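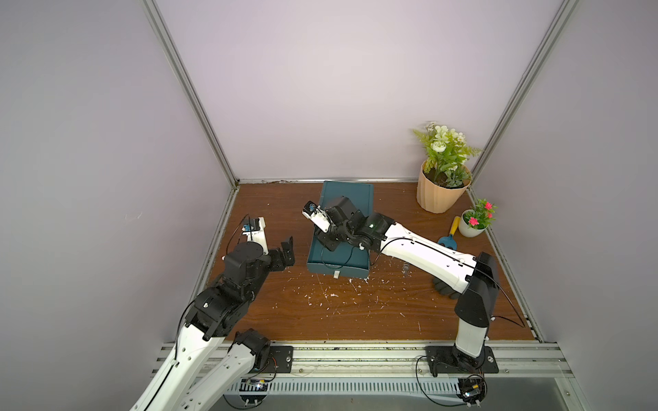 Effie Kerr asked me under the last post why on earth I need two arms when most people's garage robots get by with one, and isn't it just twice the wiring to go wrong? Well, yes, it is twice the wiring! Effie, you are completely right about that part and I have the cable tie bill to prove it.

But I've been at this build since spring, and the second arm is the bit I'd keep if I had to sell everything else. One arm can pick a thing up and put it down. The minute you want to open something, though, the whole something slides across the table with you, and you end up taping it down or clamping it, and then you're writing code for a robot that only works on stuff you've taped down. With two, one can hold and the other can pull (in theory, give me a minute).

So, where things stand. Both arms are bolted to the same front rail now, which I put off for ages and shouldn't have. Before that they were on separate plates and every time I bumped the bench I had to redo the calibration. It's 9 bolts' worth of work and I spent 41 dollars on the rail, plus another trip to the hardware store because I bought the wrong T-nuts. Again. Baldur lent me his good hex keys, which I still have, sorry Baldur.

The walls went up the same weekend. I used leftover paint from the hallway, so the robots live in a very pale lavender room and my kids think it's the funniest thing I've ever done. It did help the cameras a lot, I used to get all kinds of weird detections off the shelving behind the bench.

The job I'm working on is keys. Pick up a key tag, get it into a drawer, let go. I picked it because my own keys are never where they should be, and also because a ring with a tag hanging off it is a nasty little thing to grip. It swings, it twists, it goes flat on the table and hides from you.
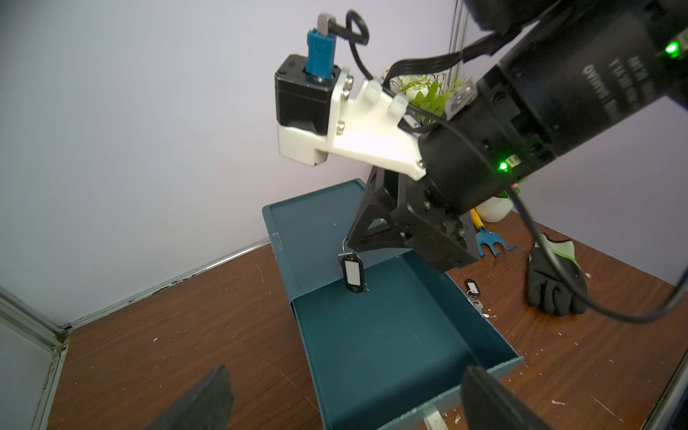

Depth is what's killing me at the moment. The grip on the ring is decent, but the arm has to come down far enough that the tag ends up in the deep part of the drawer and doesn't snag on the shallow tray, and my height estimate drifts over a long session. Out of 51 tries the other night I'd call the results mixed, and I'm leaving it at that until I've fixed the drift.

Next up is strain relief on the wrist cables, then a proper go at the drift, probably by re-zeroing every few runs. Védís thinks I should slow the whole descent down first and see what changes, so I'll try that before I touch any code. If you've got a setup like this and you've beaten the height thing, please leave a comment, I'm all ears.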